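The Catch-All Tub, and How to Keep It From Taking Over

Every home has a spot where small things land. Mine is the table by the bed, and I used to clear it by sweeping everything into a drawer. Then I started using one see-through tub, and I love it! You can tell what's in there without tipping it out, and it moves to the kitchen in one trip when you need the table.

Pick a tub with low, slanted sides so your hand gets in easily. Put it on a cloth you don't mind washing (I like a patterned one with a lace edge – crumbs hardly show) and drop in whatever has no home yet. A sponge, a fuzzy yellow ball, the scrunchie you took off last night, it all counts.
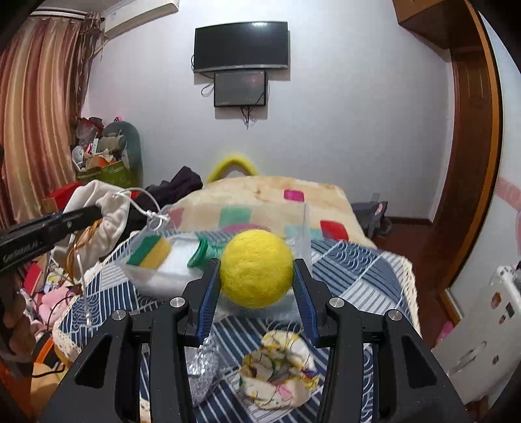

Sorting it out in the evening

Give it two minutes before bed. Hair things go on a hook, foil scraps go in the trash, and toys go back to whoever throws them. Sponges head for the sink, and if one smells even a little, toss it.

My friend Shona Trevaskis does hers in the morning with her coffee, and that works just as well.

Wash the tub itself every February or so with warm water and dish soap, then let it dry upside down on a towel. Corners get linty – an old toothbrush is great for those!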